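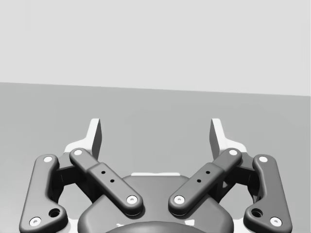 **Aula 3: ensinar por teleoperação**

Pessoal, na quinta-feira começamos a gravar demonstrações no simulador, e eu queria adiantar umas coisas por escrito (o Panagiotis Psarras pediu, e com razão!). A ideia é simples: você comanda o braço à distância, o sistema grava juntas e abertura da garra a cada passo, e depois treinamos a política em cima disso. Para mim é a parte mais divertida do curso.

A cena do projeto Plirkberg usa produtos de mercado sobre uma mesa. Comecem sempre com as garras abertas e vão devagar, sem zigue-zague.

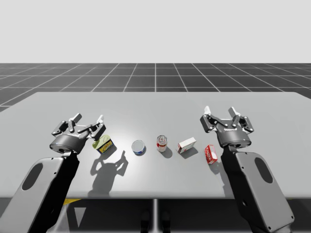 *Figura 2. Os dois braços com as garras abertas e os produtos entre eles.*

A turma passada juntou 1.229 episódios, e ficamos com 979 depois da triagem. Quase tudo que caiu era hesitação: a pessoa para no meio do caminho, pensa, volta... e o robô aprende a hesitar também! Lata baixa pede atenção dobrada: alinhem os dedos antes de fechar. 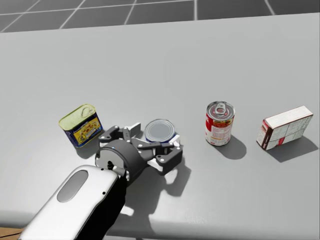

**Preciso apagar um episódio em que errei a pega e corrigi depois?**

Pode guardar, desde que a correção seja limpa; marque "recuperação" no registro. O Kosmas Kouris revisa esses casos comigo.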